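Ticket 531 – Dispenser at Flendberg taproom pours foam, then stops
Product: Gridby four-line beer cooler with Utik flow meters
Status: Closed
Opened: 5/10/22

Reported problem

Since the weekend, line 3 gives only foam for the first two glasses, then a short normal pour, then the flow stops and the display shows code 513. Lines 1, 2 and 4 are fine. The keg on line 3 is the amber ale, Bite, and it was changed on Saturday evening. We already tried a second keg of the same beer and the result is the same.

Please advise if we can keep using the other lines. We have a tasting group booked for Thursday.

Reply from support

Thank you for the clear report. Yes, you can use the other three lines. Code 513 means that the flow meter has counted gas in place of liquid for longer than the limit. It does not say where the gas comes from, so we must look for it step by step.

Please send us these values:
– gas pressure at the regulator for line 3
– beer temperature in the glass, second pour
– date of the last line cleaning
– length of the hose from keg to cooler

Reply from customer

Pressure is the same as on line 2, I compared the two needles. I did not find a number on the small gauge, the glass is scratched. Temperature in the second glass is 46 F. On line 2 it is 38 F. Cleaning was done on the last Monday of September. The hose is 16 feet, as your installer left it.

Reply from support

The temperature is too high. At 46 F this beer will release gas in the hose, and the meter will stop the line. Please do the steps below in this order and write the result after each one.

Step 1. Close the gas to line 3 and take off the keg coupler. Check the rubber seal for cuts.
Result: Seal is good. I changed it anyway, we had one in the drawer.

Step 2. Look at the hose between the keg and the cooler. It must not touch the warm pipe from the compressor.
Result: It was lying on the pipe, for the length of my hand. I think it moved when the keg was changed. I fixed it to the wall with two clips.

Step 3. Open the side cover of the cooler and check for ice on the coil of line 3. If there is ice, switch off and let it melt. Put rolled towels along the bottom edge, the tray is not deep.
Result: There was ice, on the back half only. I used four bath towels from the guest rooms upstairs, rolled tight.
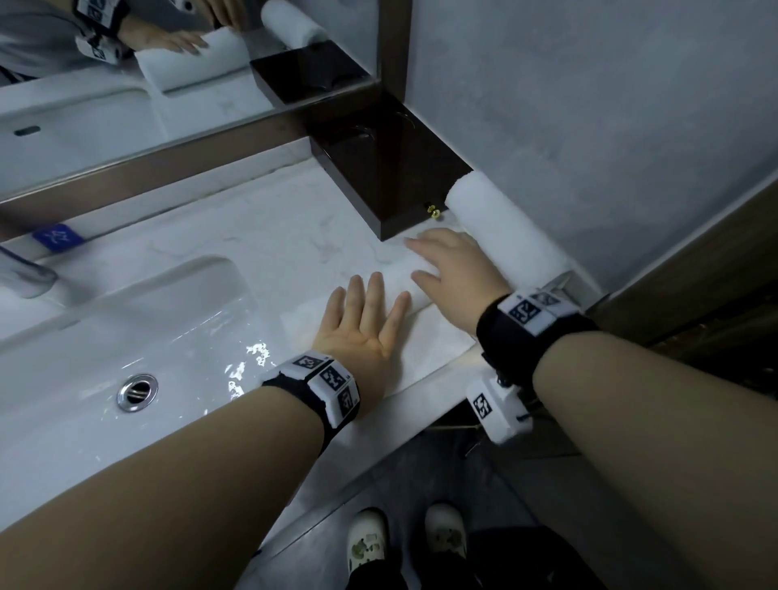 Step 4. Clean the flow meter. Turn the gray ring to the left, lift out the small wheel, rinse it with warm water and put it back with the arrow up.
Result: The wheel had a piece of hop leaf in it. Now it turns free.

Step 5. Reset the counter. Hold the two outside buttons until the display shows 299, then release.
Result: First time it showed 513 again. Second time it was correct.

Step 6. Open the gas slowly and pour three glasses.
Result: First glass half foam, second and third normal. Temperature 39 F.

Closing note from support

The warm hose and the dirty meter wheel were two separate faults and both are corrected. Please check the coil for ice again after one week. If code 513 returns, reply to this ticket and do not open a new one – we then keep the history together.

Comment from customer

All four lines are pouring. The scratched gauge is still to be replaced, please send a price for it.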